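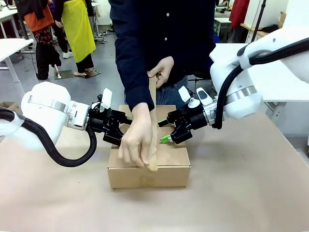

Films | How Movies Work | For Ages 8 to 11
Home Films Telly Games Ask Us
October -- by the Grurthorpe Film Club page

Have you ever watched a film and jumped at a crunch, a squeak or a great big THUD? Lots of those sounds were never recorded while the actors were acting! They were made later, in a quiet room, by people called foley artists. Their job is to watch the film on a screen and make the right noise at exactly the right moment. They use all sorts of everyday stuff. A brown cardboard box like this one, with a strip of cardboard held up against the front, could give you a creaky door, a heavy footstep or a monster scratching to get in -- it depends how you tap, scrape or squash it!

Why not just record the real sounds? Well, microphones on a film set are pointed at the actors so we can hear them speak. Little noises, like a coat rustling, often get lost. And some real sounds are a bit disappointing. A real punch hardly makes any noise at all!

So foley artists cheat, and it's brilliant. Snapping a stick of celery sounds like a bone breaking (yuck!). Squeezing a bag of cornflour sounds just like boots in snow. Two halves of a coconut make a very good horse.

Footsteps are the trickiest. In our favourite cartoon, Oler and the Night Train, the hero runs for 30 seconds over gravel, then wood, then a tin roof. Somebody had to stamp along to every single step! A long film can need more than 1,000 of them.

Try it at home

Pick 20 seconds of a film you love and turn the sound off. Hunt round the house for noisy things (ask first!), then play the clip again and make the sounds as it goes. You'll probably be late the first few times -- keep going, it gets easier and it's really good fun.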